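3.2 Table covering and serving pieces

The second part of the study looked at how a covered tabletop changes the placing of small serving pieces. Pomare and Harawira used the same long table throughout. The cover was brown paper, cut so that the white top still showed at the left, right and front. Earlier work at Silden had used cloth, which wrinkled when trays were slid across it and had to be pulled flat between rounds.

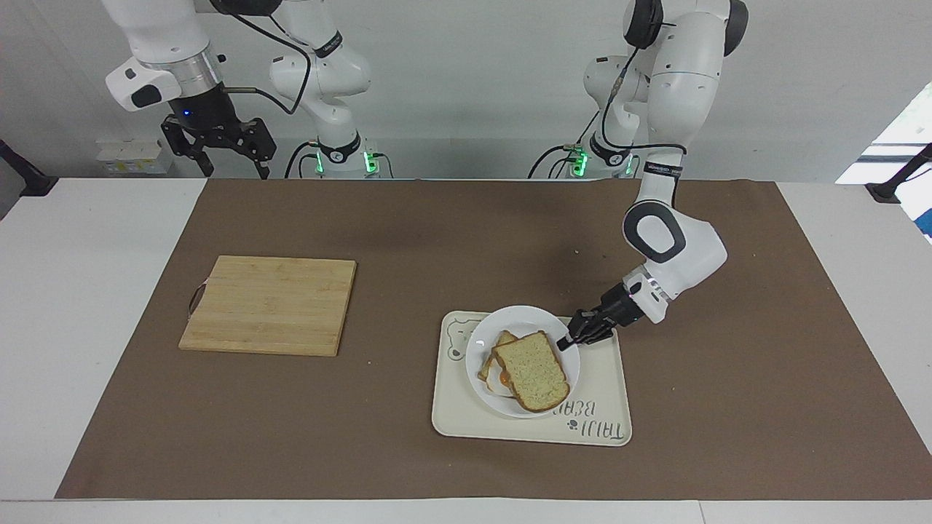
2 min read

Figure 2. Long table with the brown paper mat in place. The cream tray with the printed bear face is at center-right.

Trays with rounded corners were harder to line up by eye than square ones, and placements were scored by the long side only. A printed mark in one corner, such as the bear face on the tray in Figure 2, gave raters a fixed point for telling which way a tray was turned. Trays with no print were given a pencil dot on the underside.

The paper was replaced whenever a crease ran under a serving piece. Across the June sessions this came to 70 sheets. Tray position was entered after each placement, giving 3,000 entries in all, and both authors read the full set. Where their readings differed, the entry was kept and marked as open. The Urnel tables, which have a darker top, are treated separately in Section 4.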